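The Afternoon I Followed a Robot Across a Plaza

January 20, 2024

I have been meaning to write up the Clundito open day since October, and here we are in the new year with my notes still folded up inside a library book. My sister says I start more posts than I finish, and she is right, so I made a pot of tea and told myself I wasn't getting up until this one was done.

For anyone who doesn't know them, Clundito is a small outfit that builds ground robots, the kind that roll around outdoors at walking speed and find their own way. Once a year they let regular people come and look. I signed up mostly because it was free and because Navarrete, the place next door to their office, does a very good almond cake. I ended up staying almost four hours and nearly missed the cake altogether!

They started us off indoors with a short talk, which I will not pretend I followed all the way through. The robot they were showing is called Gritach. It weighs 36 kilos, a number I remember well, as one of the children asked if that was more than her dog (it was, by a lot). The young woman giving the talk explained that it keeps a map in its head and is always checking what its cameras see against that map. Corners and edges are a big help to it. Big bare stretches of pavement are harder, the same way you or I might lose our bearings in an empty parking lot. I had always supposed that open space would be the easy part and crowded sidewalks the hard part, and I kept turning that over the whole way outside.

Then we all trooped out to the plaza for the demonstration, and I liked this half best. Up on a monitor under a little canopy they had the robot's own view, so we could look at the same place we were standing in, only from down near the ground. It does funny things to the buildings. I asked if I could have a couple of the pictures for the blog and they were very nice about it.

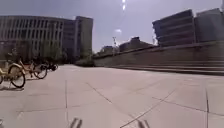
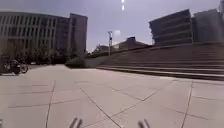
Looking out past its own front end like that, the robot gets an awful lot of pavement and an awful lot of sky, and the steps over on the right seem to go on forever.

A comment has already come in on the short note I put up back in the fall, and it belongs here. Tess-with-the-terrier wrote that she went to the morning session and came away less sure than I did, because all the demonstrations were in daylight and she would have liked to hear more about what happens in rain or after dark. She also wondered who gets the phone call when one of these things gets stuck in front of somebody's driveway. Both are fair questions. I did ask about rain, and was told they test in it but don't show it to visitors, on account of the visitors.

The part I keep telling people about is the waiting. I had pictured something zippy, and what we got was a machine that took its time. It would roll along, stop, seem to think, and roll along again. They told us the practice route was 1056 meters and that Gritach had done it more than 1000 times by then, which made me feel a little better about how often I have to check my own directions.

There is a rival company, Clilinis, and I gather they hold their open day in the spring. If I can get a ticket I'll go and report back, hopefully in fewer than three months. And the almond cake was down to the last two slices when I got there, so if you go next year, do Navarrete first.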